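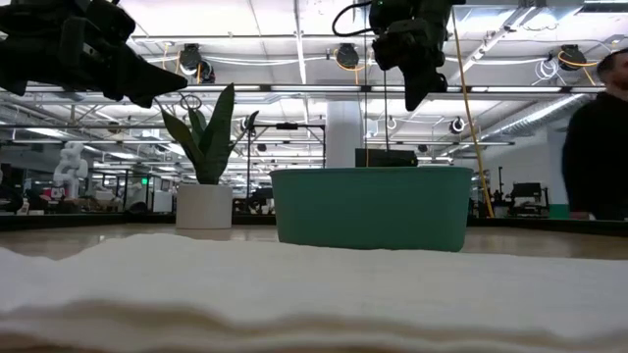
나무 탁자 위의 흰 화분과 청록색 타원형 통. (사진 제공: 포켄트)

포켄트, 첫 이용자 만족도 조사에서 그루스타 이어폰이 게드우드를 2점 차로 앞서

휴대용 음향기기 이용자의 목소리를 꾸준히 모아 온 조사 회사 포켄트(Pokent)가 9월을 맞아 무선 이어폰 이용자 만족도 조사 결과를 공개합니다. 긴 설문에 끝까지 답해 주신 분들, 그리고 빈칸에 다 담지 못한 이야기를 메일로 따로 보내 주신 분들께 먼저 깊이 감사드립니다. 보내 주신 글은 담당자들이 나누어 한 통 한 통 읽었고, 그중 상당수가 보고서의 방향을 정하는 데 큰 도움이 되었습니다.

이번 조사는 무선 이어폰 15개 기종을 일곱 가지 항목으로 나누어 살펴보았습니다. 음질과 통화 품질, 착용감, 배터리, 연결 안정성, 앱 사용성, 그리고 구입 후 고객 지원입니다. 종합 점수에서는 그루스타(Grusta)가 가장 높은 자리에 올랐고, 오랫동안 이 시장에서 사랑받아 온 게드우드(Gedwood)가 2점 차로 그 뒤를 이었습니다. 바쿨렌코(Vakulenko)는 종합 순위에서는 한 걸음 뒤에 있지만 고객 지원 항목에서 가장 좋은 평가를 받았습니다.

조사를 총괄한 스비틀라나 시르코는 "점수 차이가 크지 않아서 저희도 마지막 집계까지 마음을 졸였습니다. 게드우드를 쓰시는 분들은 음질 이야기를 정말 즐겁게, 길게 적어 주셨고, 그루스타를 쓰시는 분들은 아침에 귀에 꽂으면 저녁까지 신경 쓸 일이 없다는 말씀을 많이 하셨어요. 두 제품 모두 아끼는 분들이 많다는 것을 느꼈습니다"라고 전했습니다.

응답자들이 가장 아쉬워한 부분은 앱이었습니다. 업데이트를 하고 나면 이퀄라이저 설정이 처음으로 돌아간다거나, 한쪽만 새로 구입했을 때 짝을 맞추는 과정이 복잡하다는 의견이 여러 제품에서 고르게 나왔습니다. 케이스 덮개의 경첩이 헐거워진다는 이야기도 적지 않았는데, 특히 36개월 넘게 같은 제품을 쓰고 계신 분들의 답변에서 자주 보였습니다. 이렇게 오래 쓰시는 분들의 경험은 짧은 사용기에서는 좀처럼 만나기 어려운 것이어서 보고서에 별도의 장을 마련했습니다.

그루스타의 제품 담당 이사 레오나르도 바시는 "반가운 소식이고, 써 주시는 분들께 고맙다는 말씀부터 드리고 싶습니다. 앱에 대한 지적은 저희도 아프게 읽었고, 설정을 계정에 저장하는 기능을 준비하고 있습니다"라고 말했습니다. 바쿨렌코에서 고객 지원을 맡고 있는 보흐다나 스테치우크도 상담실 동료들과 결과를 함께 읽으며 무척 기뻐했다는 소감을 보내왔습니다.

보고서 전문은 포켄트 홈페이지에서 무료로 받아 보실 수 있으며, 항목별 점수표와 설문 문항도 함께 실려 있습니다. 다음 조사에서는 휴대용 스피커를 다룰 예정이니 거실이든 캠핑장이든 스피커를 곁에 두고 지내시는 분들의 많은 참여를 기다리겠습니다. 취재와 자료 요청은 홍보 담당 리만타스 유슈카 앞으로 보내 주시면 정성껏 답변드리겠습니다.

포켄트 소식지를 구독하시면 새 조사 결과를 이메일로 보내 드립니다. [구독하기]

문의: 포켄트 홍보팀 | © Pokent. All rights reserved. | 맨 위로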